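The Pladudo robots and your job: questions from housekeeping staff, Hedegaard and Wandholm

Last updated 29 December 2022

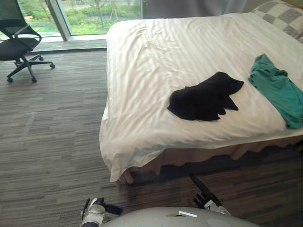

Clothes on the bed in a garden-side room, with the robot at the foot of it.

Thank you to everyone who wrote a question on the sheets in the linen rooms. There were a good many of them, and some were asked several times over in slightly different words, so I have gathered them together and tried to answer each one properly. If I have missed yours, do come and find me. Esben Juhl, housekeeping manager

Will I lose my job?
No. I know it was the first thing most of you wanted to ask, and you were quite right to ask it. Illex, who own both houses, have put in writing that no housekeeping post will be cut while the trial runs, and the hours in your contract stay as they are. The letter is pinned up in both staff rooms and you are very welcome to take a copy home.

What is the robot meant to do?
At present it is learning to tidy: picking up clothes left on beds and chairs, folding what can be folded and putting it where the guest will find it. Making the bed, cleaning the bathroom and the final check of the room all remain with you.

Do I have to work in the same room with it?
Only if you have done the short training with Mogens Brøndum and feel happy about it. Plenty of you have said you would sooner do the bathroom with it in the bedroom, and others would like it finished and out of the way before they begin. Either is fine, just tell the floor supervisor at the start of your shift so that the list can be drawn up to suit.

Is it slower than we are?
Oh, very much so, and please don't stand waiting for it! If it is still busy with a shirt when you need the bed, press the pause button, take over and carry on as you always would. You won't be marked down for it.

Does it film us?
It has a camera in its head and it needs it to find its way about. The recordings go to the Pladudo team for training the robot, and I have it from them, and from Illex, that they will not be used to judge anybody's work. If you would prefer not to be in them at all, ask for rooms on the ordinary list.

What about guests' belongings?
The robot only goes into rooms where the guest has agreed to it at check-in. It does not touch bags, medicines, jewellery or anything with a screen. If something is torn or goes missing, ring me on extension 427 straight away, and it will be treated as a fault with the machine until we know otherwise.

Who do I ring when it gets stuck?
Mogens, on extension 419. Please don't try to lift or drag it yourself, however much it is in your way, as it is a good deal heavier than it looks.

Will I be paid for the training?
Yes, at your normal rate, and travel between Hedegaard and Wandholm is paid as well. Put the hours down under code 2525 on your timesheet.

When will we hear more?
There will be a meeting at each house in March, with coffee, and both Mogens and I will be there for as long as people have things to ask.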